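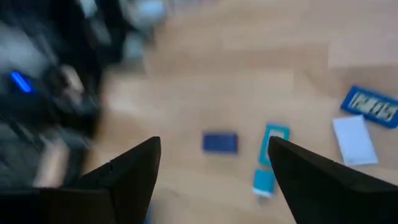
What Is Interest?

When you put money in a bank, the bank does not leave it sitting in a box with your name on it. It lends some of that money to people who need it. They might be buying a car or fixing a roof. The people who borrow have to pay back what they took, plus a little extra. The extra is called interest.

Banks pay interest to savers too. It is a kind of rent for using your money.

How much do you get?

Interest is worked out as a percentage. Percent means "out of every hundred." Say Carter has $80 in a savings account, and the bank in Purkwood pays 3 percent a year. After one year Carter gets $2.40 in interest. Now the account holds $82.40.

If Carter leaves it all there, the next year's interest is worked out on $82.40, so it comes to a bit more: $2.47. Earning interest on your interest is called compound interest.

What about borrowing?

Interest works the other way when you borrow. You are the one who pays. If you borrow $80 for a year at 3 percent, you owe $82.40 at the end of it. Many loans cost a lot more than that, and a loan that takes longer to pay back usually costs more in total.

Words to know

Lend: to let someone use your money for a while.
Borrow: to use someone else's money and pay it back.
Rate: the percentage used to work out the interest.

Try it

Work out one year's interest on $80 at 2 percent. The answer is $1.60.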